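工作记录 2024年7月10日
项目：Prestus样板客房，床边区域整理与垃圾袋更换

今天把上午在会议上定下来的几件事在样板间里过了一遍，主要是床头这一侧：床品、床头柜、垃圾桶、地毯。沙发那边放到下次，先不记。

先说布局。床头柜夹在床和沙发之间，贴墙放，柜面是浅蜜色木头，下面是白色。墙上的开关面板在柜子上方，位置没问题，人躺着伸手够得到。之前Clastholm的图纸把面板画在另一侧，已经在图上改过来，编号873，后面的人按这个版本走，旧图作废。

垃圾桶目前放在床头柜正前方的地毯上，袋口翻在桶沿外面。这个位置取放方便，但从床边下来容易踢到。我倾向于往沙发方向挪一点，等把吸尘的路线走一遍再定。桶里的东西没有分类，都是揉成团的深色杂物，跟普通客人留下的差不多，够用了。
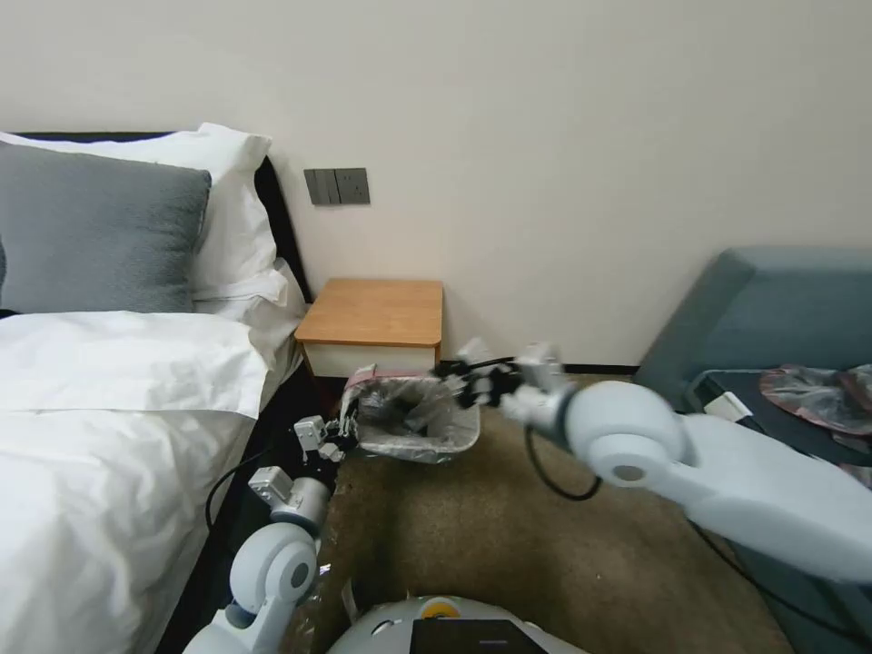

换袋的步骤按下面的写法走，措辞还可以再简：
一、先看桶边地毯上有没有散落的东西，有就先捡进桶里。
二、把翻在外面的袋口沿着桶沿一圈松开，往上提，不要只拽一边。
三、收口，打结，放到门口的推车上。
四、套新袋，袋口翻出来，压平。
五、桶放回原位。

第二步最容易出问题。袋子薄，单边受力袋口就歪，里面的东西跟着往一侧滑。上一批袋子是Macaraeg的，袋口没有颜色，翻边以后看不清套到哪里。现在用的这种是透明袋身，袋口带一道粉色边，找袋口快很多。订货编号2879，一卷够这一层用一阵子。库房那边如果要换牌子，请先跟我们说一声，口边有颜色这一条要保留。

地毯的问题单独记一下。棕色带杂点的毛面，耐脏是耐脏，小碎屑掉上去也不好认。反光的东西还好，一眼能看见，纸条之类要弯下腰才分得清。所以第一步不能省，而且收完袋子以后还要再看一眼，我准备把这句补在第三步后面。 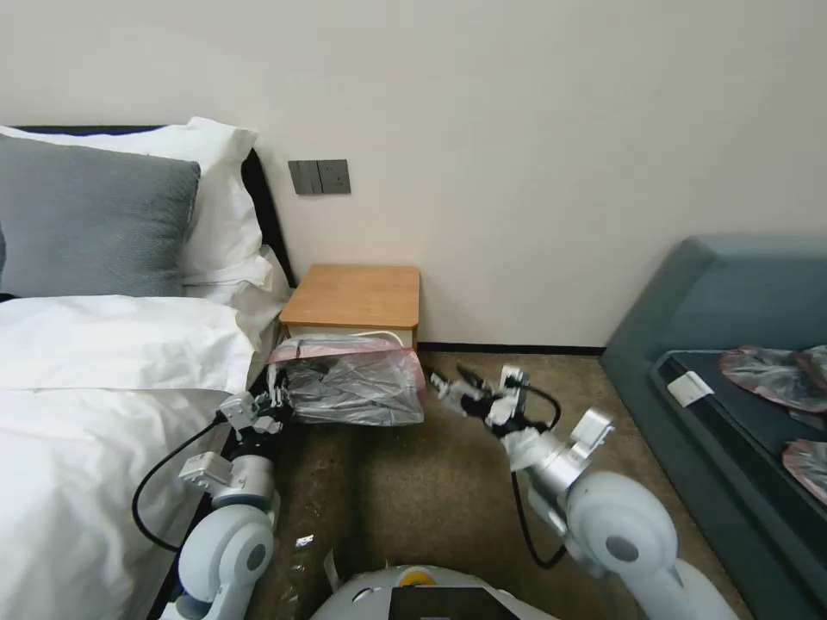 床品今天没有按标准铺，被子和枕头都是随手放的，为的是接近客人起床后的样子。正式的铺法沿用十月那版：白色大枕靠床头板，灰色枕头放在前面，被子拉平，床沿这一侧不留垂到地上的部分。床单拖下来会挡住垃圾桶和床之间的空当，吸尘器头也容易卷进去，这个已经吃过一次亏。灰色枕套是Jandine送来的样品，颜色跟床头板配得上，手感比预想的粗一点，洗过7次以后再看有没有起球，先不下单。

床头柜桌面保持空着。有人提议放台灯和便签，我的意见是先不放，等插座位置最后确定。线从柜子边上走的话，要想办法贴着墙固定，否则擦踢脚线的时候总要绕开。踢脚线是深色的，积灰很明显，建议每次都擦，用半干的布，不用喷剂。

时间方面，整个床边区域（换袋、捡碎屑、整床、擦踢脚线）目标定在10分钟以内。今天边做边讨论，计时没有参考意义，下次连续做几遍再填表。

待办：
垃圾桶新位置在地毯上用胶带标出来，试一周。
步骤单改好后打印一份，贴在推车侧面，字要大一号。
向Jandine要枕套的洗涤说明，目前手头只有一张英文的，温度那一栏印糊了。
确认开关面板的每个键各管哪盏灯，图纸上的标注和现场要对一遍。
沙发下面的吸尘高度还没量，带卷尺。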